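Why Do Things Get Scratched?

Look at your school bag, your ruler or the bottom of an old cooking pot. You will surely find some thin lines on them. These lines are scratches. How do they come there?

Hard and soft

A scratch is made when a harder thing moves over a softer thing and pushes hard enough. The harder thing digs a very small valley. Your fingernail can scratch a candle, but it cannot scratch a glass window. Sand can scratch a window, so do not clean a dusty window with a dry cloth!

Scientists who study stones use this idea every day. They take an unknown stone and try to scratch it with other things. The softest stone in their list is called talc, and the hardest is diamond.

Small scratches become many

One scratch is easy to miss. But when things slide over the same place again and again, the scratches cross each other and the surface looks dull. In the old market hall of Nengate there is a stone step with 20 years of shoes on it, and the middle is now lower than the sides.

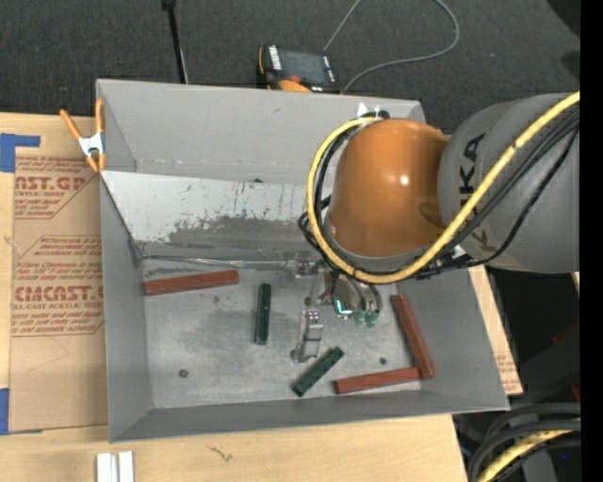
What about rust?

Iron likes to join with oxygen, a gas in the air. When water helps, they make rust, which is brown or orange. Paint keeps water and air away from the iron. If a scratch goes through the paint, rust can start in that place.

Try it at home

Ask an adult for an old plastic lid, a coin and a wooden stick. Rub the lid 5 times with the stick, then 5 times with the coin in another place. Hold the lid near a lamp and turn it slowly. Which one left more lines?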